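**Getting a 12" cut for our label's first release – how do you sequence four tracks so the loud one doesn't suffer?**

posted by pressplay_nook, November 8, 2020

Hi all! First time asking here, long time reading. A friend and I are putting out our first record, a four-track house EP on our tiny label Bidcombe, and I'm so excited about it that I've stopped sleeping properly. The music is by Ghazal Jalali, who makes lovely dusty, swinging stuff with a lot of low end, and we want the vinyl to do it justice.

What I need help with is the running order. We have two tracks per side. Three of them are deep and fairly gentle, and then there's "Pivgate", a proper peak-time thing with a bright, spitty hi-hat and a bassline that never lets up. I love it as the closer on the A side because the EP builds so well that way. When I play the files back to back it gives me goosebumps every time!

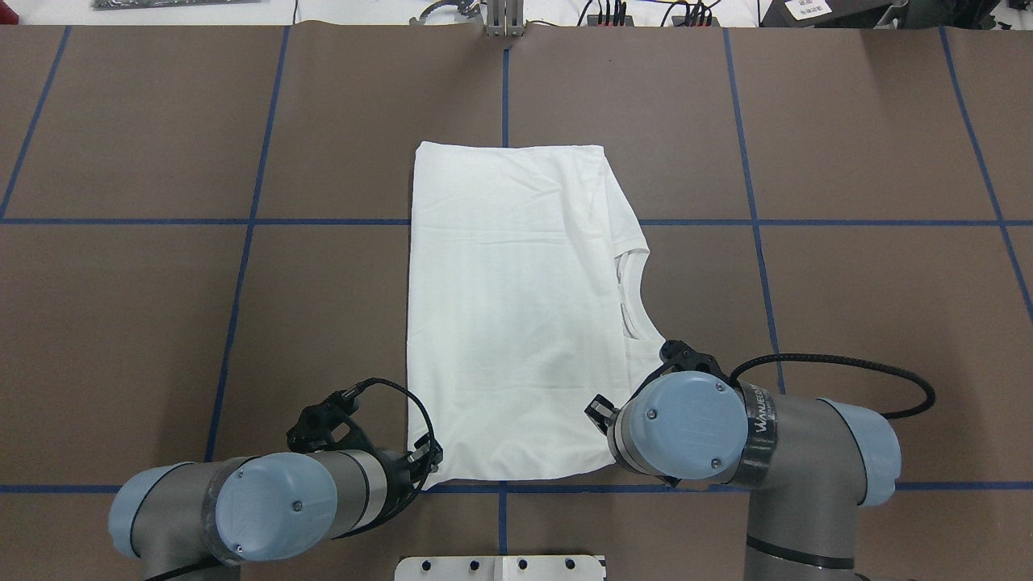 But the mastering engineer wrote back saying she'd prefer it to open a side, and that with the current order the side might have to be cut quieter. She's happy to do it either way and said it was up to us. The total for all four tracks is 37 minutes, with the A side the longer one. We're at 45 rpm at the moment, mostly because everyone I asked said 45 is what club records are.

So, do I follow the story or follow the groove? And is 45 even the right choice here? We've already told people July for the release, so there's time to change things, just not time to change them five times over.

**Montserrat Nieto**

Oh, this is a fun one, and congratulations on the record!

Your engineer is giving you good advice. The disc turns at a constant speed, but the circle gets smaller as the needle travels in, so there's less groove passing under the stylus every second. High frequencies suffer most from that. A gentle pad track will hardly notice. A bright hi-hat at full level near the label can get fuzzy and sibilant, and that's exactly what you've described with "Pivgate". Put it first on a side and it gets the roomiest part of the disc.

The length is the bigger worry for me. Your longer side must be getting on for twenty minutes, and at 45 rpm that's a lot of music with heavy bass in it. Bass grooves swing wide and take up space, so the only way to fit them is to turn the whole side down. You've got a few ways out:

- Go to 33 rpm. Plenty of wonderful club records are cut at 33, and yours would have room to breathe.
- Trim the tracks. Could one of those deep ones lose 2 minutes of intro and still work? DJs will miss it less than you think.
- Move "Pivgate" to B1 and keep your build-up. Side A becomes the slow climb, then you flip it and off it goes. I adore records that do this!

I'd try the third one with a 33 cut and ask for a test pressing before you say yes to anything. Play it on the worst turntable you can find as well as the best. We did that for the Amini EP a few years ago (pressed at 33, two long tracks a side) and the bad turntable was the one that showed us the vocal needed de-essing.

One more thing: check the low end is mono before it goes off. Wide stereo bass is trouble on vinyl, and it's much easier to fix in the mix while you still have the session open.

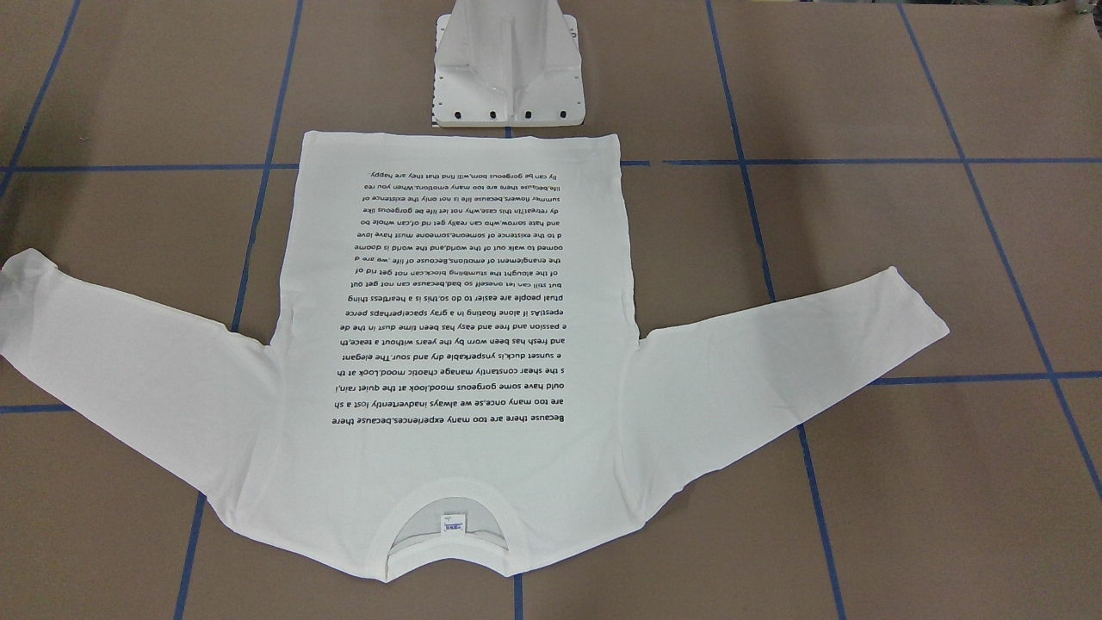

*White long-sleeve, black text on the front.*

**bristico_dubs**

45 all day, sounds better. Never had a problem. Just tell them to cut it loud.

**wendell_lowpass**

With respect to the post before mine, 45 sounds better when the side is short! For a single ten-minute cut I'd say the same. For the times given here I'm with Montserrat.

I'd also add that the digital version can have a different running order from the vinyl. We've done it on two releases – the 12" was sequenced for the cutting lathe and the download was sequenced for headphones, and the only message we ever got was from somebody who liked having both. So your goosebumps order can live on the download, and the record can be as loud as it wants to be.

Please post a clip when the test pressing arrives, I'd love to hear that bassline.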